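I've been trying to cook dinner at home on weeknights since February, mostly because the takeaway on our road put its prices up again. Soup is the thing I keep going back to. Red lentils, 200 g for the two of us, one onion, a carrot if there is one, and 1000 ml of stock from a cube. 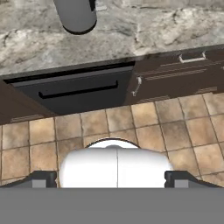
The recipe came from Christos Moschos, who I used to share an office with. He puts lemon in at the end and a lot of cumin at the start. I've cut the cumin by half and kept the lemon. It takes 25 minutes, most of it simmering, and I iron a shirt while it does.

It freezes fine. I did try it with brown lentils and they stayed hard, so I won't bother again. Next week I want to have a go at his chickpea one, if I remember to soak them the night before.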